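Desumidificar a arrecadação: o que mudou em 276 dias de registo

1 de outubro de 2022 - por Adebayo Okafor

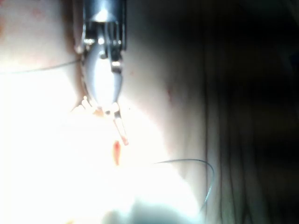 Pinça metálica, com a articulação acima das garras.

Guardo ferramentas de precisão numa arrecadação em cave, sem janela, encostada a terra em duas das paredes. O problema é conhecido de quem tem uma divisão assim: a humidade relativa sobe, a superfície metálica fica abaixo do ponto de orvalho durante a noite e a corrosão começa nas arestas e nos pinos, onde o óleo é mais fino.

Comecei a registar temperatura e humidade em dezembro, com 2 sensores Janden: um junto à porta, outro no fundo da prateleira inferior. Intervalo de leitura de 24 minutos. O intervalo não tem nada de especial, era o maior múltiplo que o registador aceitava sem encher a memória antes da recolha mensal.

Antes de instalar os sensores, calibrei-os com o teste do sal: solução saturada de cloreto de sódio numa caixa fechada, à temperatura ambiente, que estabiliza perto dos 75 % de humidade relativa. O sensor do fundo lia alto e apliquei uma correção fixa na folha de cálculo. Quem salta este passo arrisca-se a comparar o erro de um sensor com o erro do outro.

A primeira medida foi a ventilação. Má ideia no verão. O ar exterior, quente e carregado de vapor, entra numa cave fria e condensa. A humidade relativa lá dentro sobe mesmo quando a de fora parece razoável, e por isso convém comparar a humidade absoluta, em gramas por metro cúbico. A Fitriani Oei já me tinha avisado e eu não liguei. O extrator passou a funcionar apenas quando o valor exterior é inferior ao interior, com um comparador simples e uma histerese larga para não estar sempre a ligar e a desligar.

A segunda medida foi a sílica gel. Usei 900 gramas, divididas por caixas Plustico com junta de borracha. Numa caixa bem vedada funciona muito bem. Solta na prateleira não serve para nada: a arrecadação troca ar pela frincha da porta e a sílica satura depressa. Regenero-a no forno a 120 graus, em camada fina, com a porta entreaberta. A sílica com indicador laranja pede mais cuidado com a temperatura, convém ler a ficha do fabricante.

Sobre os óleos: deixei de usar produtos em spray de uso geral nas articulações. O solvente evapora e a película que fica é insuficiente para armazenamento longo. Passei para óleo mineral fino, sem aditivos, aplicado com pincel e limpo com pano que não largue fibras. Nos cabos e punhos de borracha, nada de óleo.

Falta resolver a parede norte. Tem eflorescências na base - sais trazidos pela água do terreno - e enquanto não for tratada o resto é paliativo. Pedi orçamento à Cernent para uma barreira por injeção e aguardo resposta. Publico os gráficos quando tiver o ciclo completo do ano.

Este site utiliza cookies para melhorar a sua experiência. Ao continuar a navegar, aceita a nossa política de cookies.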